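4.2 Small movable tables and the use of the living room

In the previous section we considered the large furniture of the apartment, which is bought seldom and stays in its place for many years. We now turn to the small tables. In the household inventories of Bristard and Gallard they are the least stable category. They are written down in one room and found in another, and the same object can be a table for tea in the afternoon and a shelf for medicine at night. For this reason earlier studies of the home have often put them under "other items", together with stools, baskets and plant stands. We think this is a loss, as the small table tells us much about how a family divides its space between guests and daily life.

The inventory part of the Dutico study covers 538 households. In each of them the interviewer wrote down all surfaces on which a person can put an object without bending to the floor, and asked who uses the surface and for what. From these households we selected 40 for a longer interview at home. The selection was made so that old and new buildings are both present, and so that households with a separate guest room can be compared with households without it.

We use the term "small table" for any piece that one adult can carry alone without first taking it apart. Inside this group we separate three types: the nesting table, the side table with fixed legs, and the tray table. The last one is the most difficult to define. Some respondents call it a tray and some call it a table, and in a few interviews the husband and the wife did not agree on the word. We count a piece as a tray table when its top has a raised rim and the piece is used as a surface in the room. Handles are common but we do not require them. A wooden tray table with a rim and a metal handle rail, as in Figure 6, belongs to this type without doubt.

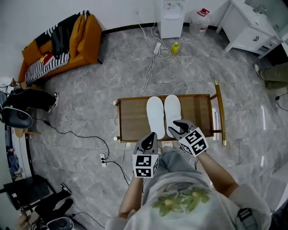
The nesting table has a different history in the two towns. In Bristard it was for a long time a part of the furniture which the bride's family prepared, and it was usually bought as a set together with the glass cabinet. Older respondents remember the Öztürkmen workshop, which sold such sets on installments and delivered them to the upper floors by hand. The set stood in the guest room and its smallest table was taken out only when there were visitors. Children were not allowed to do homework on it. Several women told us that they still cannot put a hot cup on these tables without a cloth under it, even now when the tables are old and scratched.

In Gallard the guest room disappeared earlier. The apartments built near the railway have one room for sitting, eating and watching television, and there the nesting table lost its place. What we find instead is one side table near the sofa, usually chosen by the person who sits there most. One respondent described it as "my table", although everything else in the room was "ours". Similar expressions appear in other interviews from the same buildings. We did not ask about ownership directly, so we treat this result with caution.

Price explains only a part of the difference. In the second round of the survey we asked how much the household would pay for a new small table. The middle answer was 900 in Bristard and 515 in Gallard, in local currency. However, many families in Bristard who named a high price also said that they do not plan to buy. For them the amount expresses what a proper table should cost. It does not show what they are ready to spend this year.

A further point concerns the height of the table. Low tables were described as suitable for guests, because a guest leans forward to take the cup and this is felt to be polite. Higher tables were connected with eating alone, with illness and with work on a computer. When a household has both, the low one is placed in the middle of the room and the high one near the wall. This order was kept even in very small rooms, where it makes walking difficult. Two families told us that they hit their legs on the low table almost every day, but that moving it to the wall would make the room look "like nobody is expected."

The limits of this material should be mentioned. The inventories were closed on 9/12/21, and at that time many people still received fewer visitors than before. Some small tables were stored on the balcony or under a bed, and a respondent could forget them. We asked about such places in the 40 home interviews but not in the short inventory form. It is therefore possible that the nesting tables in particular are counted too low, and the comparison of types in Section 4.3 should be read with this in mind.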